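Hand-held gripper demos and pose drift - is Tollau worth the bother?
Posted in April by tulon_sceptic

We recorded 132 two-handed demos with paper and a clear plastic box, and I'm not convinced the tracking is good enough to train on.
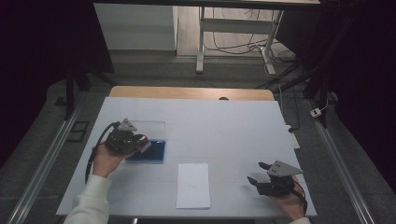

kettlewire replied that drift is a calibration problem nine times out of ten, and that Tollau copes fine if you redo the hand-to-camera transform before each batch.

tulon_sceptic
We did redo it. The left and right tracks still disagree by 5 mm at the end of an episode. The Tollau docs call that "within tolerance". Whose tolerance? A sheet of paper is thinner than that.

Jedby_lurker
5 mm between hands is bad, but does the policy care? If you train on relative actions, most of it drops out.

tulon_sceptic
Within one hand, yes. Between hands, no - and passing paper across is exactly where I need both in the same coordinates.

kettlewire
Then check your timestamps. Ours were 3 frames apart and it looked just like drift. Kiiskinen has a script for it.

tulon_sceptic
Tried the Kiiskinen script. It reported perfect sync on a log I'd shifted on purpose, so I don't trust it.

Jedby_lurker
Which version? The old one ignores any offset under 400 ms.

tulon_sceptic
The old one, then. I'll rerun it tonight, but I'm not recording any more until I see the plots.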